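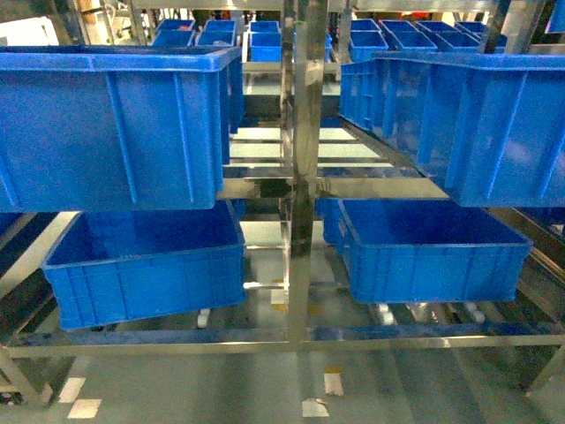

Blue crates on the stainless rack, upper and lower levels.

Stitstead Driveline Workshop
Bench notebook, gearbox bay
Mon 20 October
Entry by: Janaína Pacheco
Subject: Rear differential rebuild, Iso coupe, customer vehicle

Work resumed at 8:00. The differential was drained and removed at the end of last week and has been standing on the bench with the cover off. Odometer at intake is recorded on the job card and is not repeated in this entry.

Condition as found. The crown wheel shows an even contact pattern on the drive side, slightly toward the heel. The coast side pattern is narrower and sits high on the tooth. There is no chipping on either gear. The pinion bearing outer races are both marked, the front one more heavily, with a band of fine pitting over the loaded portion. The carrier bearings are serviceable but will be replaced as a matter of course. Both side seals had hardened. The pinion seal had been replaced at some earlier date with a part of the wrong lip profile, and the flange has a groove worn into it that can be caught with a fingernail.

The customer's complaint was a whine on light throttle, reported as worse on the highway and absent when coasting. The pitted pinion bearing is considered the probable source. It is not possible to exclude the gear set until the unit has been reassembled and driven.

Parts. The bearing and seal kit was supplied by Mykhailiuk and checked against the parts list before opening. Two discrepancies were noted. The kit contained one crush sleeve where two had been ordered, and the cover gasket was of the paper type. The second sleeve has been requested. The paper gasket will be used, with a light film of sealant on the cover side only. The replacement pinion flange is on back order and the supplier would not commit to a delivery date. In the meantime a repair sleeve has been fitted over the worn area of the original flange. Colleagues should note that the sleeve increases the diameter very slightly, and the seal must be greased before the flange is pushed home.

Cleaning. The housing was washed in Wetutex, rinsed and blown dry. The bearing bores were wiped out a second time by hand. Some grey residue remained in the oil gallery above the front bearing and was cleared with a nylon brush. Metal brushes are not to be used in the gallery.

Pinion assembly. The original depth shim was measured and reused for the first trial. The races were drawn in with the threaded puller and checked for seating with a feeler gauge at four points. With the pinion installed without its sleeve or seal, the bearings were preloaded by hand and the carrier placed for a pattern check. Marking compound was applied to 16 teeth. The drive side pattern was well centred. The coast side remained slightly high, though better than as found. A second trial was made with a thicker shim and the drive pattern moved noticeably toward the root, so the original was refitted. I am satisfied that the first setting is the better of the two.

The sleeve was then installed and the nut tightened in small increments, turning the flange between each. The first sleeve was over-tightened by me at the last increment. Rotating torque went past the upper limit and the sleeve had to be discarded. The nut must not be backed off to recover the reading on a collapsed sleeve. This has been said in this notebook before, in April, and the same applies now. Work on the pinion is therefore stopped until the replacement arrives.

Carrier. The new bearings were pressed on without difficulty. Side shims were kept in their original positions and tagged left and right. Crown wheel bolts were cleaned, treated with threadlocker and tightened in a cross pattern in two stages. Backlash has been measured provisionally only, and no figure should be entered on the job card until the pinion is final. Runout at the back face of the crown wheel was within the limit.

Tools. The dial indicator with the magnetic base is sticking near the start of its travel. It frees itself after a few strokes, which is not acceptable for backlash work. The second indicator was used for all readings above. The faulty one has been labelled and placed in the drawer with the calibration paperwork. The beam-type torque wrench remains the preferred tool for rotating torque. The digital adapter gave inconsistent readings at low values, and its batteries should be replaced before it is judged further.

Charges to date. Bearing and seal kit, $785. Labour through the end of last week, $486. The cost of the discarded sleeve is to be carried by the shop and is not to appear on the customer's invoice. The repair sleeve for the flange has not yet been priced. If the new flange arrives before the unit is closed up, it should be fitted and the repair sleeve written off as well.

Outstanding:
Fit the second crush sleeve and set rotating torque.
Fit pinion seal after confirming lip profile against the parts list.
Set final backlash and repeat the pattern check on both sides.
Replace both side seals. Inspect the output shafts for grooving at the same time.
Inspect the differential mounting bushings while the subframe is accessible. The left rear appeared soft when the unit was lowered.
Fill with new oil, run at light load, drain and inspect, then refill.

The housing is covered and the pinion has been oiled and bagged. The shims are in the tagged envelopes beside the job card. Please do not move them.

J.P.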